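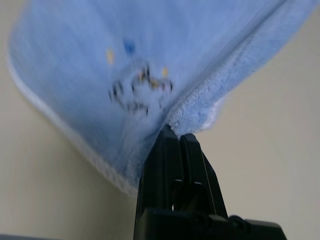 Vlad escribió:
Pues yo no firmaría, y lo digo después de 19 años en planta. Una subida repartida en tres plazos no es una subida, es un calendario.

Drisby escribió:
Vlad, hombre, que tampoco es eso. He leído la propuesta entera (la que colgaron en el tablón el 15 de marzo) y el primer tramo entra ya en la nómina siguiente. A mí lo que me escama es lo de los turnos. ¿Alguien ha entendido el párrafo de la bolsa de horas? Lo he leído cuatro veces y cada vez me sale una cosa distinta.

Okex escribió:
Lo de la bolsa: te pueden mover hasta 40 horas al año avisando con cinco días. Ahora mismo son cero, así que ya me dirás si es poca cosa. En la línea de acabados nos parten la semana, y con dos críos en el cole yo no puedo andar así.

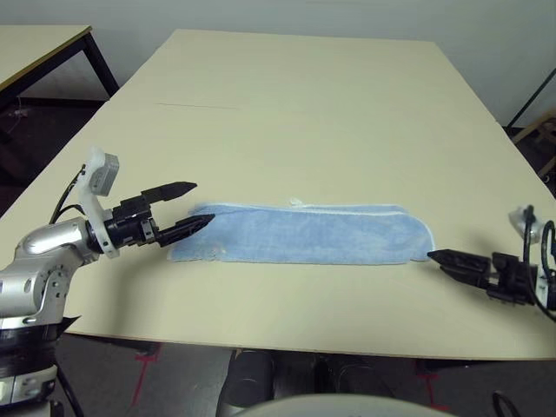 Toalla azul claro doblada a lo largo, sobre la mesa.

Drisby escribió:
Gracias, Okex, eso sí lo entiendo. Pero cinco días de aviso es más de lo que tenían en la planta de Stestcombe, que mi cuñado estuvo allí y se enteraba la víspera por la noche... Yo no digo que sea bueno, digo que con esto se puede negociar.

Vlad escribió:
¡Siempre comparando con lo peor! En Stestcombe tampoco pagaban los festivos y no por eso los vamos a regalar. Mircea Olteanu lo explicó muy clarito en la asamblea: si entra la bolsa ahora, en el próximo convenio no la sacamos ni con agua caliente.

mihaila_a escribió:
Buenas, soy Aurel Mihăilă, de mantenimiento. Estuve en esa asamblea y Mircea dijo también otra cosa que te dejas, Vlad: que la empresa aceptaría que la bolsa fuera voluntaria el primer año. Eso no está en el papel del tablón, pero se habló. Yo pediría que lo pongan por escrito antes de votar nada.

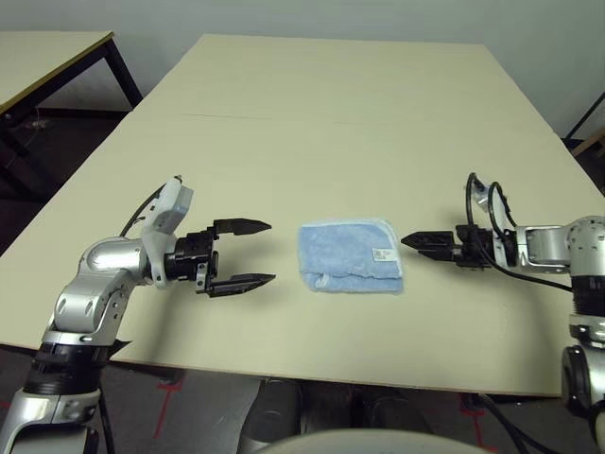
La toalla doblada, más o menos cuadrada, con su etiqueta blanca.

Okex escribió:
Voluntaria, jajaja. Ya sabemos cómo va lo voluntario cuando el que pregunta es tu encargado. Por escrito o nada, en eso estoy con Aurel.

Drisby escribió:
¿Y el plus de nocturnidad? Me salen 129 euros más al mes con la tabla nueva, no sé si he metido bien la antigüedad. Si alguien de noches puede mirarlo se lo agradezco, que yo con las tablas me lío muchísimo.

mihaila_a escribió:
A mí me sale menos, pero tengo menos años. Ojo, que la tabla no se aplica hasta julio.

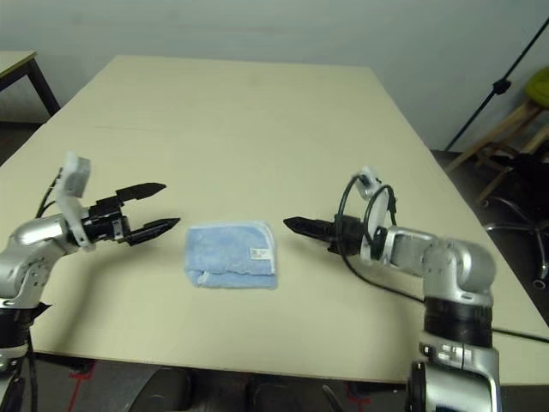

Toalla de microfibra con la esquina inferior izquierda doblada.

Vlad escribió:
Hasta julio, ahí lo tienes. Y mientras tanto la bolsa de horas desde el primer día. Yo voto que no, lo siento. Otra cosa es que luego salga que sí y me toque tragar.

Okex escribió:
Yo también voy a votar que no, aunque huelga no quiero, que la última todavía la estoy pagando. ¿Se puede votar por puntos o es todo junto?

mihaila_a escribió:
Todo junto. Le he preguntado a Mircea lo de la cláusula por escrito; cuando me conteste lo pongo en este mismo hilo.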